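Trorimero Stride Watch: Set-Up Guide
Section 2. Your first outdoor session

Last updated: October 6, 2024

We use cookies to remember your language and region. Accept | Manage settings

Welcome back! By now your watch should be charged and paired with your phone, so let's get you outside. Any open spot will do for this part, whether it's a park path, a quiet street or the local track, as long as you have a good stretch of sky overhead.
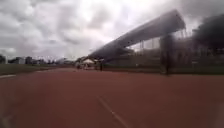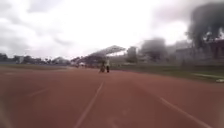
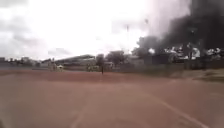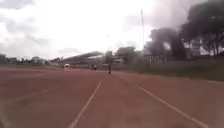 Reddish ground with pale painted lines, under Track Mode.

Setting up Track Mode

1. Press and hold the side button until the watch buzzes, then swipe left to Activities and choose Track.

2. Stand still while the satellite icon blinks. The first search can take more than 20 seconds, so please be patient with it and keep your arm relaxed at your side. Later searches are usually a good deal quicker.

3. When the icon turns solid, pick your lane number with the up and down buttons. If you change lanes partway through, pause the session and pick again, or your distances will come out a little off.

4. Press Start and run 2 easy laps. The watch is learning your stride during this time, and it won't show a pace until you've finished both of them.

5. Press Stop, then Save. Your stride setting is now stored, and you'll only need to do this again if you reset the watch.

Note: Saved laps stay on the watch until you sync. There's room for 470 of them, and after that the oldest ones are replaced, so it's a nice habit to sync when you get home and are putting your feet up.

Note: If you wear the Drutico chest strap (sold separately), put it on before step 1. The watch looks for it only when Track Mode opens.

CAUTION: Wear the band snug but never tight. If your skin becomes sore or itchy, take the watch off and let your wrist rest for a day or two.

CAUTION: Don't press the buttons underwater. A splash or a rain shower is fine, but wipe the charging pins with a soft cloth before you put the watch back on its cradle.

Next: Section 3, Reading your lap summary

Shares: 20 | Comments: 2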